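Chapter 4
The Bedroom Floor

What you'll get from this chapter
How to clear a floor before you clean it
Where to put a wastebasket so that it gets used
Sorting as you go, and when to skip it
Setting a room back to zero in one pass

I have a confession to start with. For the first two years I taught housekeeping basics, I began with kitchens, like everybody does, and I got through the bedroom in a single rushed class at the end of January with half the room already packing up their bags. Then I read through a stack of student room logs (343 of them, over one long winter break, with a lot of tea) and saw that the same complaint kept coming up. People knew how to make a bed. They knew how to dust a lamp. What beat them was the floor! They'd walk in, see a few bits of trash on the carpet, feel tired, and walk back out again.

So the floor gets its own chapter now, and it comes before vacuuming, before laundry and way before anything to do with closets. If you've skipped ahead to find the stain chart, it's in Chapter 6, but please come back.

The kind of room I want you to picture is a perfectly ordinary one. A bed, a nightstand, a sofa if there's space for one, wall-to-wall carpet, and a little litter lying where it landed. It isn't a disaster. You could live with it for a week, and that's pretty much the trouble, as you probably will.
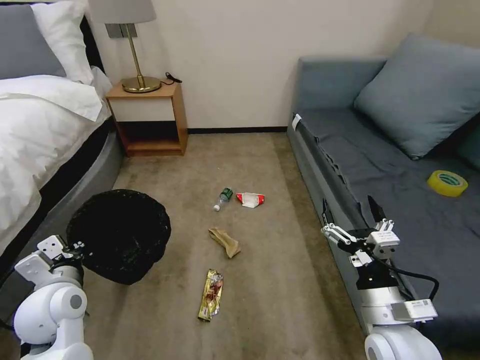

Fotini Politis
Lead author and instructor in home management, Wetetier School of Household Arts

4.1 Floor first, and only the floor

Take the carpet in that bedroom. Four pieces of litter between the bed and the sofa! If you picked them up this minute you'd be done before the kettle boiled. But look at everything else that's quietly asking for your attention. The duvet is spilling over the side of the bed. There's a cloth on the sofa seat with its edge hanging down, and a roll of yellow tape sitting on top of it. Every one of those things is a little trap. You straighten the duvet, then the pillows look wrong, then you wonder where the tape belongs and you go off to find the right drawer, and now you're in the hallway reading old mail and the litter is still on the carpet.

I call this drifting, and I do it constantly. My sister Loukia (she wrote the laundry chapters, and she's far more disciplined than I am) has a rule that fixed it for me. Hands go down to the floor, over to the bin, and nowhere else until the floor is clear. The tape can wait. The duvet can wait too, with one small exception: if the bedding is trailing on the carpet, lift it, look underneath, and let it go again. Wrappers love the edge of a bed.

Start with whatever is nearest the bin and work outward. I used to teach it the other way, far corner first, and students kept setting things down halfway to free up a hand. Now I have them clear a little patch right by the bin and grow it.

4.2 Bring the bin to the mess

If your wastebasket normally lives behind a door or under a desk, pull it out before you begin. I mean right out, onto open carpet, where you can reach it with a short arm's stretch. Beside the bed is a good spot in most rooms. You can push it back later.

A round bin with a wide mouth is the easiest to work with. Narrow ones look elegant and they're a pain, particularly with bottles, which have a way of landing across the opening and sitting there like a bridge. Hold the bottle right over the bin and look before you let go. If it's going to catch, tip it so one end leads.
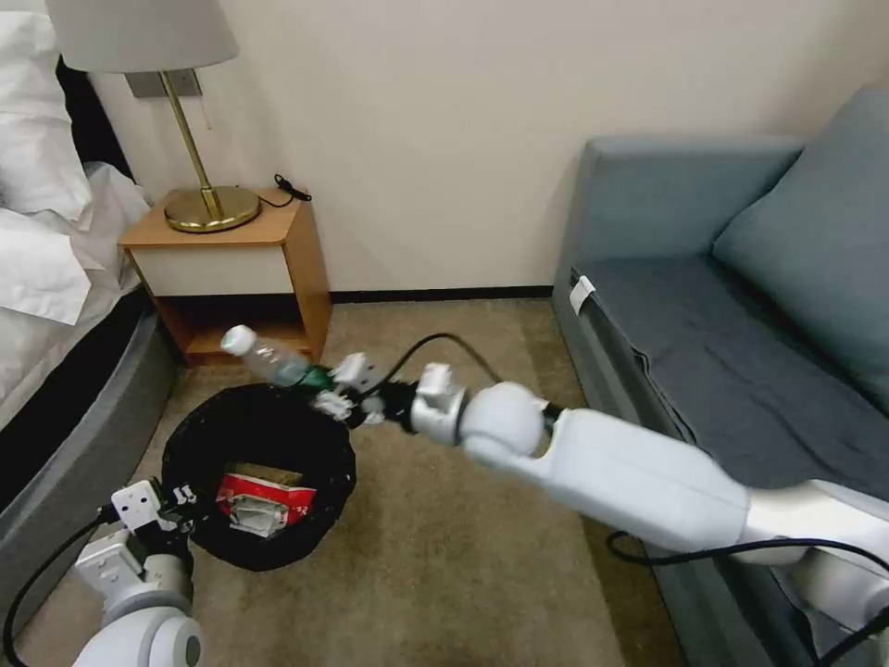
Figure 4.2 A water bottle held over the wastebasket, with a red and white piece of packaging already inside.

Which brings me to the argument we have every single term. Should that bottle be going in the wastebasket at all? If your building recycles plastic, it should end up in the recycling, yes. But I'd still let you use the one bin for the first pass. Get everything off the carpet, then carry the bin to wherever your recycling is and fish the bottles out. Loukia disagrees with me and keeps a second bag hanging on the doorknob. Try both and see which one you stick with. Do check bottles for leftover water either way, and screw the cap on tight!

A few words on liners. Fold a good wide cuff over the rim so that the bag doesn't slide down when something heavier goes in, and squeeze the air out as you fit it. A bag puffed up with air makes a bin look full when there's hardly anything in it.

4.3 The second look

When you think you're finished, crouch. I'm serious, get your eyes down near bed height and look across the carpet toward the light. Check along the baseboard, around the feet of the nightstand and down the front of the sofa. You'll find a bottle cap or a receipt more often than you'd like.

Now you can have the duvet, and the pillows, and the tape.

Try it at home

Set a timer for 19 minutes and clear one bedroom floor using the steps in 4.1 and 4.2. Write down every time you caught yourself drifting, and what pulled you away. Bring your log to class. The blank form is on page 98, and you'll need it again for section 4.4, where we get the vacuum out.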